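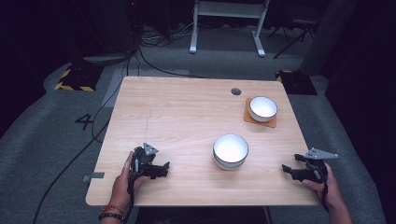 Marin Georgiev replied that a bowl should never stand directly on bare wood, and that the Sillidholm residents' guidance ought to say so plainly.

This site uses cookies. Accept | Manage settings

Kellora27
I must respectfully disagree. The guidance concerns hot dishes only. A bowl of cold cereal requires no coaster, and a requirement to use one at every sitting would not be observed.

Marin Georgiev
Temperature is one consideration. An unglazed foot ring will scratch a pale table top, whatever the bowl contains. Our shared table was refinished in August and already bears 3 marks.

stairwell_b
May I ask which material is preferred? Cork sheds crumbs at the corners, in my experience, while felt retains spills.

Fonano
Felt, provided that it is washed regularly. Square coasters should be wider than the bowl.

Kellora27
I would accept coasters being made available on the shared table. I remain opposed to making them compulsory.

Marin Georgiev
Noted. I shall submit both wordings for the next revision.

Related threads
Removing white rings from oiled wood
Storage of shared crockery
Table mats: washing instructions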